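The Long Wait for the Ceranik

The navy wanted a small ship that could find mines without going near them. After nine years it has 2 of them, and both are tied to the pier at Trullness. 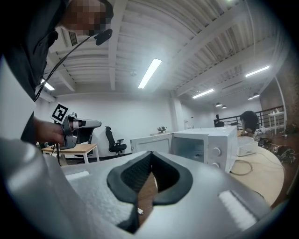
Colton Turcotte wrote to us that the ships should never have been ordered before the sonar was ready, and that everyone at the yard knew it. He may be right. The first steel of the Ceranik was cut when the sonar existed only as drawings, and the company that made the drawings, Cloutier, had until then built equipment for fishing boats.

The idea was good on paper. An old minehunter carries a crew of 40 and must sail slowly into the same water it wants to clear. The Ceranik would need 24 sailors. It would stay outside the danger area and send a towed body ahead, at the end of a long cable, to listen and to map the bottom. If the cable broke, the loss would be money and no lives.

The trouble started with the cable. In calm water it behaved well. In the short, steep waves outside Trullness it began to sing, as the crews say – a vibration that went up into the winch and made the sonar picture useless. Cloutier changed the winch, then the cable, then the winch again. Each change added weight at the stern, and a ship that was designed to be light at the stern began to sit wrong in the water.

By December the navy had a list of 259 faults that must be repaired before the class can be accepted. Many are small. A door on the mess deck opens in the wrong direction, and a pump is placed so that a sailor must lie on his back to reach the filter. But four of them concern the hull, and these are the ones that keep the ships at the pier.

Meanwhile the old Flarkar goes out. She was supposed to be scrapped when the first Ceranik arrived, and her engines are of a type for which spare parts are now made by hand. Her crew speaks about her with affection and with some worry. Last winter she swept the northern channel alone, because there was no other ship to send.

Parliament will get a new report on 10 June 2019. It is expected to give two choices: pay for a stronger stern and wait again, or take the sonar off and use the ships for patrol. The yard prefers the first. The officers I spoke with were divided, and several asked me which one would be faster. I could not tell them, and the yard did not want to give a date.

For now the sailors of the new class train in a classroom on shore. Some of them have already asked to be moved to the Flarkar.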